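Nachhilfe fürs Greifen

Wer bei Bremia lernen will, wie man einem Roboter das Zupacken beibringt, braucht vor allem Sitzfleisch. 2000 Griffversuche hat sich Nhung Vũ vorgenommen, fast 20 schafft sie in einer guten Stunde. Den Rest der Zeit räumt sie um. Das System soll schließlich aus Beispielen lernen, und ein Spielzeugauto, das immer gleich liegt, ist ein schlechter Lehrer.

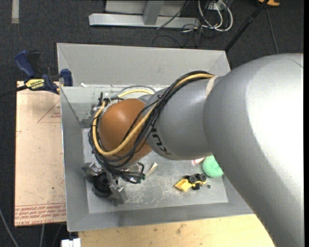

Ihr Kollege Ashok Nautiyal führt Buch über die Fehlgriffe. Sie sind ihm die liebsten, weil das Modell aus ihnen angeblich mehr lernt als er selbst in 3 Semestern Regelungstechnik. Gestritten wird trotzdem: Zählt ein Griff, wenn das Teil nach zwei Sekunden wieder herunterfällt? Vũ sagt nein. Nautiyal hat dafür eine eigene Spalte angelegt.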